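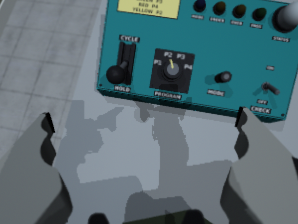 Logged by: Lengate Playout Desk, second-line support
Ticket type: Fault – catch-up publishing
Status: Closed, monitoring

Summary
The repeat of the drama series Baxter went out on the Stedton channel as scheduled, but episode 3 did not appear on the catch-up service. Viewers opening the episode page got the title card and synopsis with a greyed-out play button. Episodes 1 and 2 played normally.

Impact
Nearly 300 viewer contacts by the time the ticket was raised. Most reported the missing episode. A smaller group assumed the programme had been withdrawn and asked for a statement. First-line staff were told to use the standard technical fault wording and not to comment on the schedule.

Environment
Publishing system: Wudis, live instance. Broadcast playout was not affected.

Log
09:10 – Ticket received from first line. Fault reproduced on the web player and on two television apps.
09:25 – Media file for episode 3 checked in the store. File present, checksum matches the delivery note, duration correct.
09:40 – Rights record opened in Wudis. Catch-up window shown as closed. The contract sheet gives a window of 14 days from the repeat, so it should be open.
10:05 – Asked the scheduling team whether the record had been edited by hand. They confirmed it had not.
10:30 – Compared the record with episode 2. Episode 3 carries the transmission date of the first run in August. Episode 2 carries the date of the repeat. The window for episode 3 was being worked out from the wrong showing.

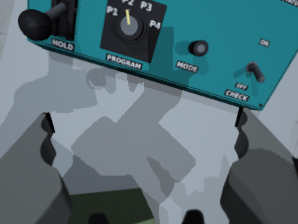
Cause
The overnight import matches each showing to a rights record by programme number. Episode 3 was re-edited for the repeat and given a new version suffix. The import did not recognise the suffix, dropped the new showing and kept the old date. No alert was raised, as the import treats an unmatched showing as a warning only.

Fix applied
1. Corrected the transmission date on the episode 3 record and saved it as a manual override.
2. Re-ran the publishing job for that episode only. A full series job was not run – it would have reset the artwork on all episodes.
3. Cleared the cached episode page. Play button active on web at 11:15 and on the television apps at 11:40.
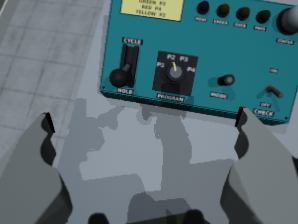
Follow-up
Import rule changed on the test instance to ignore the version suffix when matching. Test run over 4,000 records completed with no unmatched showings. Change request submitted for the live instance.
Unmatched showings to be raised as errors once the rule is live.
First line informed that the episode is available. Open viewer contacts can be answered and closed under this ticket number.
Reopen if episode 4 is missing after its repeat. It also carries a version suffix and will need the manual override if the rule change has not gone in by then.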